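Best wood finish for a small desk?

plomulton_fan18 – 14th May
Building my first desk and I love light wood! Oil or varnish?

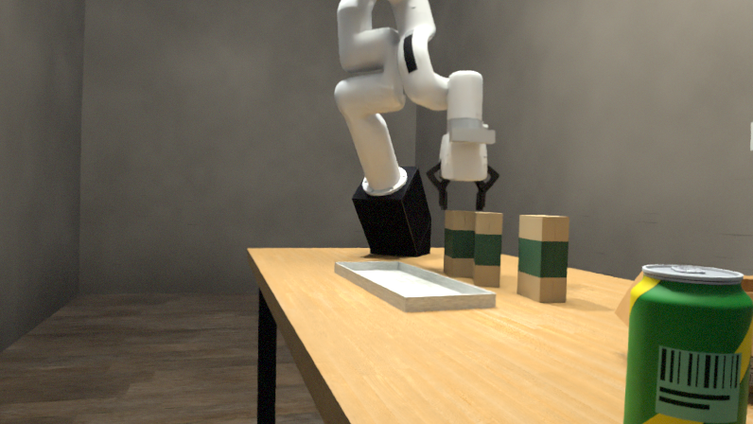
Replies (4)

covonista
Oil, every time! Mine gets a fresh coat each March and it feels wonderful – so smooth.

Niazi811
Disagree. Oil let coffee rings into mine within a week. Water-based varnish keeps pale wood pale.

covonista
Use a coaster, then!

brusex53
Varnish the top, oil the legs. Sand between coats!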